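Workshop tips: when the hand gripper does not let go

We work with hand-held grippers at the bench in Gorkthorpe, mostly putting phone cases in a tray. In October one of ours stayed closed on a case and the fingers did not open any more. The Gomar counter showed 3,117 cycles. The maker's sheet says to check the finger joints every 3,000, so we were late with it.

What I do now when it happens:

Stop, and switch off the power before your fingers go near the jaws. Wait 40 seconds. A motor can still move a little after the switch.

Do not pull the case out by force. We cracked one like this, and a small piece went into the joint.

Keep the cable on the outer side of your wrist. Ours was pulled a bit each time the hand turned, and the plug became loose. This was the real fault.

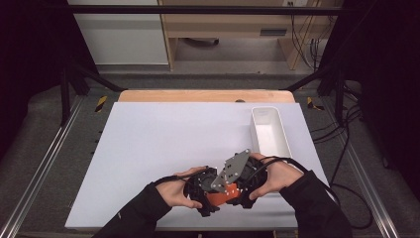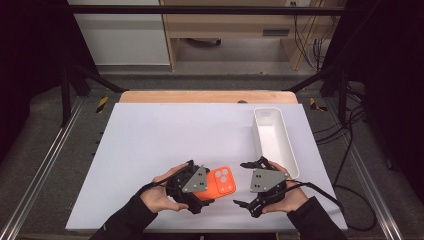

Put the plug back and push until it clicks. Then open and close the fingers 7 times with nothing in them. If they stop halfway even once, do not use the gripper that day.

Wipe the joints with a dry cloth. I tried oil the first time and it collected all the grey dust from the bench.

Write the cycle number on a piece of tape and stick it on the bench, not on the gripper. The Akgül tape left glue on everything, so I buy the paper one now.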